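About Kurus

What we do
Who we are
What we've learned so far
Work with us

Kurus is a small outfit that tries to get machines to do boring chores, then tells people how it went. Sorting, tidying, picking up, putting away. Six of us, one shop with a concrete floor, open weekdays and the odd Saturday.

We started with a plain question. Can a robot do household or shop-floor chores yet? Short answer, some of them. Slowly. With somebody nearby. Long answer is the rest of this page.

What we do

Companies come to us with a job they're sick of doing by hand. Bins that need filling. Shelves that need facing. Returns that come back mixed up. We build a table-size version of the job, put arms on it, and run it till we know what breaks. Then you get a report, good or bad. No sales pitch for a robot at the end, we don't sell robots.

Our usual starter job is candy. Sort it by color, one bin per kind, leave the soda cans alone. Sounds like nothing. Try getting two arms to do it all afternoon.
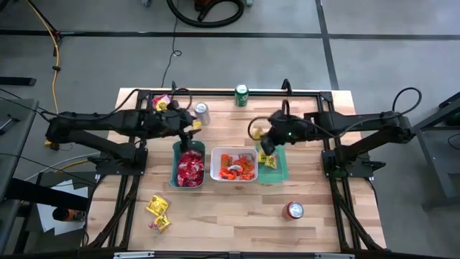
Photo: Kurus shop bench

Why candy? Wrappers are shiny, floppy, and light. They slide. They fold over when you grab them. Red goes in the teal bin, orange in the white one, yellow in the green tray, and a person would get that in one look. For a machine it's a lot of small decisions, and every one is a chance to pinch air.

If an arm can handle a candy packet it has a decent shot at sauce packets, tea bags, hardware in little plastic sleeves. That's the kind of stuff our customers really have. Socks are next on our list and we are not looking forward to socks.

Who we are

Two of us came out of warehouse work, one from a restaurant kitchen, the rest from software and machine repair. It shows. The software side wants another week of training runs. The kitchen side wants to know why it takes so long to pick up one thing.

The company was set up after a job at Fusteck, a parts packer, where most of us first met. They had a line nobody wanted to work and a big quote for automating it. The quote skipped the hard part, the loose odds and ends at the end of the line. We figured somebody should test that part first. So thats the business.

What we've learned so far

Last round we logged 1,936 picks on the candy job. 1,114 went in the right place on the first try. Some of the others got there on a second or third go, some needed a hand from one of us. Those are our numbers on our table, please don't put them in your slide deck as "robots can do X."

Things that go OK now: picking one item off a clear surface. Dropping into an open bin. Telling colors apart in steady light.

Things that don't, yet. Packets stacked on packets. Anything leaning on a wall. 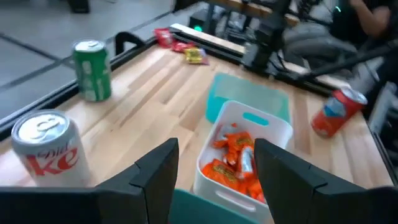

And full bins. An empty bin is forgiving, you let go and it lands. Once there's a heap in there, a packet can roll off the top and over the side, and now there's a new mess to clean up. People pat the pile down without thinking. We've had to treat that as its own chore, with its own runs.

Cans get in the way too. A tipped one can roll if you bump it. We leave them in on purpose. Real counters have stuff on them and we'd like to hear about trouble here before you do.

So, chores at home? Not soon, not the whole lot. One table, one task, same items every day, we think that's close. For Holovko, a snack box packer, we told them to go ahead on one station and keep hands on the others. For Alletti, gift baskets, we told them to wait. They weren't thrilled. They came back in April with a different job, so no hard feelings.

Work with us

Send us the job. A short video of someone doing it is best, plus a box of whatever gets handled. Up to 1,000 pieces is fine, more than that call first, we don't have teh shelf space. Tell us what a mistake costs you. A candy in the wrong bin is one thing, a wrong part in a kit is another.

Visits OK most afternoons. Wear closed shoes, stay outside the tape till someone waves you in.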